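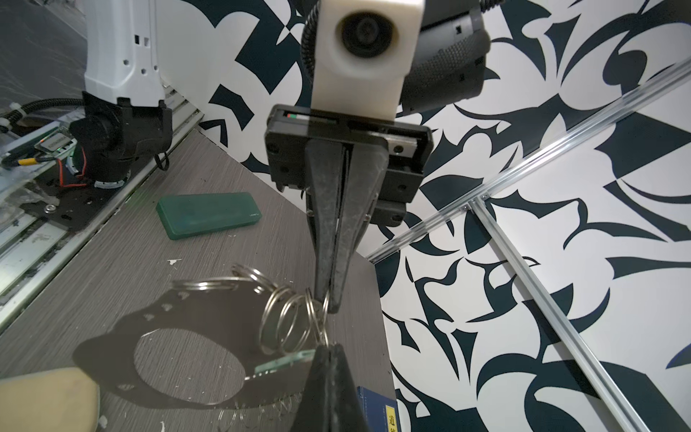
Bicycle thefts in Trindlow have risen by 35% in one year, according to figures given to the town council in January. In total 506 bicycles were reported stolen during the last twelve months, and only 62 of them came back to their owners.

The worst place is the area near the train station, where the racks stand on the side of the building away from the main entrance. Commuters leave their bicycles there early in the morning and return after dark. The second worst is Zabala Street, with its many small apartment buildings that have no room for bicycles inside, so the tenants lock them to the fence or leave them in the hallway.

The regional police say that most of the thefts take only a few minutes. Thin cable locks are cut with a simple tool that fits under a jacket. In other cases the thief takes only the front wheel or the seat, and the owner finds the rest still locked to the rack. Such partial thefts are not included in the total, and the police admit that the real number of incidents is higher. Many people do not report a stolen wheel at all.

Residents of Zabala Street have complained about this for a long time. In a letter to the council they wrote that the street lighting near the corner with the old market is too weak and that two lamps have not worked since last fall. They also asked for a police patrol on foot in the evening. The letter was signed by tenants from seven buildings.

The council answered that the lamps will be repaired in the spring, together with other work on the same street. About the patrol it gave no promise. A spokesperson for the police said that the station in Trindlow now has fewer officers than before the reorganization, and that those who remain must also cover the villages along the river. When a burglary or an accident is reported, a stolen bicycle has to wait.

Opposition members of the council are not satisfied with this answer. They want the town to pay for a closed bicycle shelter at the station, where users would enter with a card. A similar shelter was built in the neighboring town of Skisano, and according to the opposition the thefts at the station there have almost stopped. The majority says that the price is too high for this year's budget, but it agreed to ask for an offer from Fiselent, the company that already manages the parking lot at the station. The offer should be ready before the summer break.

Until then the police advise owners to use a solid U-lock and to fasten the frame together with the front wheel. It is also useful to write down the serial number, which is usually stamped under the pedals, and to keep a photo of the bicycle. Many of the recovered bicycles cannot be returned, the police say, as no owner can be found for them. They are kept in the storage room of the station for six months and are then sold at auction.

Anyone who had a bicycle stolen in the past year and did not hear from the police can come to look at the stored ones. The storage room is behind the police station, with the entrance from the yard, and it is open in the afternoon. Visitors must bring an identity document and, if they have it, the receipt or the serial number. It is not possible to ask about a bicycle by telephone.

The council will discuss the security at the station again at its next meeting. The meeting is open to the public, and residents who want to speak must register at the town hall before noon on 27 February 2018.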